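Projects > Manipulation > Cup stacking > Gallery

We use cookies to remember your language and to see which pages get read. Accept / Manage settings

Twelve demos and a lot of cups

Hi, and welcome to the gallery page for our cup stacking work! The paper has all the tables, and the tables are fine, but most of the messages I get are from people who want to see what the task looks like, so I've put some stills up with a bit of chatter in between. I'm a second-year student in the Enavham manipulation group and I did most of the simulation side. Italo Marchetti did the planning code, and he also did the patient explaining when I broke the planning code.

The short version goes like this. A person drives a simulated arm through the job of putting a green cup into a teal one, and does it 12 times. Our tool, Cenura, chops each of those demos into pieces (reach, grasp, carry, lower, let go), then re-aims the pieces at new cup positions and stitches them back together with a planner. Anything that ends with the cups stacked, we keep. Anything else goes in the bin. We run that until we have 1,000 good demos, train a policy on camera images with plain old behavior cloning, and see how it does on cup positions it has never met.

Cutting up demos and reusing them is an idea plenty of other groups have had before us, and the related work section gives them their due. Our bit is the part about where to cut. Most pipelines cut at a fixed moment, like when the fingers close. We let the cut slide a little earlier or later and pick the spot where the stitched motion bends the least. It's a small change and it's maybe forty lines of code, but it made a much bigger difference than I expected when I started fiddling with it one February evening instead of writing my qualifying report.

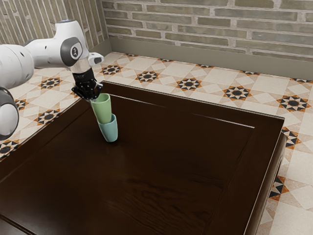
Green cup in the teal cup, fingers still closed on the rim.

The lowering piece is where I spent half my life. Carrying is easy, you can be sloppy in the air and nothing minds. But once one cup starts going into another there's contact, and contact in a simulator is a fussy thing. If the stitched path comes in with a bit too much sideways speed, the lower cup gets shoved along the table and the whole try is lost. Our first version threw away so many attempts at this step that I thought there had to be a bug in the success check. There was one! Fixing it made the numbers worse, because it had been letting leaning cups through when the arm was still holding them up. So now the check waits until the gripper has let go and backed off, and then it looks at the cups.

After that fix we moved the cut for the lowering piece to float anywhere in the last stretch of the carry. The planner gets to choose a spot where the original demo was already moving nearly straight down, and you can feel the change when you watch the playback. The motion stops having that little hitch in it. I have no good metric for "hitch" (we tried jerk, it's in the appendix, it sort of tracks), but everyone in the office could tell the old clips from the new ones without labels. 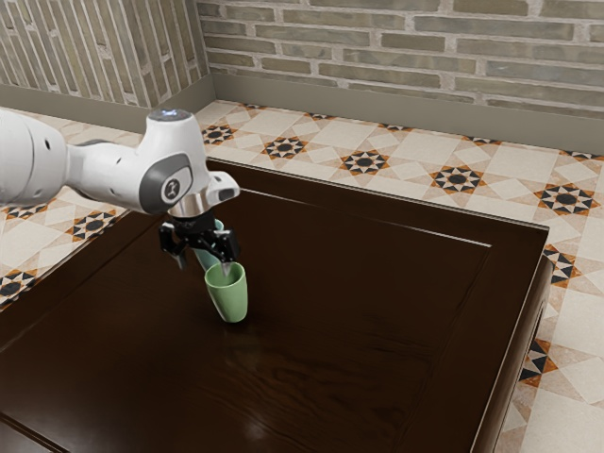

The grasp turned out to be a different kind of headache. A human demonstrator picks up a cup in whatever way feels natural with the controller, and mine all looked nearly the same, so the generated data looked the same too. When the teal cup was close to the green one the copied grasp would clip it on the way in. We ended up asking for variety on purpose: the 12 demos are now split between a few approach directions, and the generator tries the one that leaves the most room first. I'd love to say we planned it. It came out of Italo watching one of my failure reels over lunch and asking why I always came in from the same side.

A few practical things people have asked for, all in one place:

Start poses. Both cups get a random position inside a rectangle on the tabletop, and we reject layouts where they overlap. The arm's base never moves.

Cameras. The policy gets images and the arm's own joint readings. It is never told where the cups are. The generator does know, and I want to be clear about that since it trips people up – the shortcut is used for making data only.

Baseline. Same 12 demos, same planner, cuts fixed at finger close and finger open. We also trained on the 12 demos alone, and that policy mostly hovers around looking thoughtful.

Evaluation. We ran 2,512 test rollouts in total, spread over all the methods and 5 training seeds. It's a strange number and I get teased for it. One batch finished after I'd already asked for a top-up on the cluster, and I decided to report everything we ran. Dropping the extras felt wrong.

The result, in words: sliding cuts beat fixed cuts on every seed, and the gap is widest when the cups start close together. When they start far apart, the two methods are hard to tell apart and I wouldn't bother with ours. Generation also gets cheaper, because fewer attempts go in the bin before you hit 1,000 keepers. The task set is from Bulness, our in-house benchmark, and the stacking task is the one where we saw the clearest effect. Drawer closing barely moved. Peg insertion got a bit better, but the spread between seeds is so wide that I'm not going to wave it about.

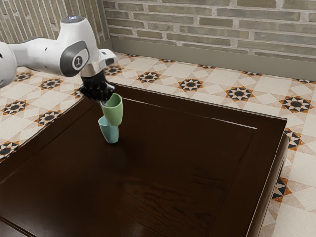 Does the policy still work if the cups are a different size from the ones in the demos?

Only up to a point. Slightly wider or narrower cups are mostly fine, because the fingers have some slack and the images look close enough to training. Much taller cups fail, and they fail at the lowering step: the policy seems to have learned a height to come down to and opens too early or presses too long. Mixing cup sizes into the generated data helps, and that's covered in the second ablation.

What I'm on now is the boring-but-needed part, which is getting all of it onto a physical arm. The Stöcker bench downstairs has been booked out for most of the term, so I've been using the wait to add friction changes and camera jitter to the generator. My hunch is that the sliding cuts will matter more on hardware, where a hitch in the path makes the wrist wobble, but a hunch is all I've got so far. If the numbers go the other way I'll put that up too.

Code is cleaned up apart from the config files, which are a mess and which I'm sorry about. If you try it and your cups go shooting off the table, check your contact settings before you write to me – it was that for the last few people, and it was that for me for most of a month. If it's still happening after that then please do write, and send the random seed along with the log, since I can't do much with one and not the other.

Filed under: Imitation learning, Simulation, Data generation, Student pages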